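Urnby Tabletop Produce Washer: two months in

The listing promises "commercial results for small packers," and I've learned to read that kind of line slowly. We sell greens and root vegetables from a farm stand, so I bought the Urnby in June to replace a utility sink and a hose.

Setup took most of a Wednesday morning. The instructions cover the drain fitting in one sentence, and that sentence describes a different fitting. Briva, the dealer, sent the right one free of charge, though I had to call twice. 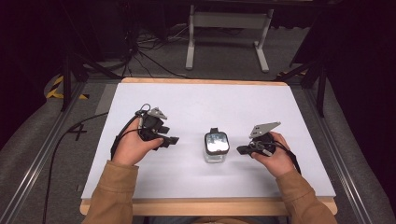
Small glass jar with a black lid, on the white board.

Does it wash? Carrots and beets, yes. A 10-pound load comes out clean enough to bunch. Lettuce is another story. The spray bruises the outer leaves even on low, and I went back to the sink for anything tender.

The brochure claims 2,000 pounds a day. I'd like to meet the person feeding it. My best hour was 30 pounds of carrots, and the filter basket needed emptying twice along the way.

Mekdes Tsegaye, who farms down the road, has the older Grarkach and likes it better. It's louder, but you can get at the pump without taking off the legs.

Fine for roots if you find one used. At full price I'd keep the hose.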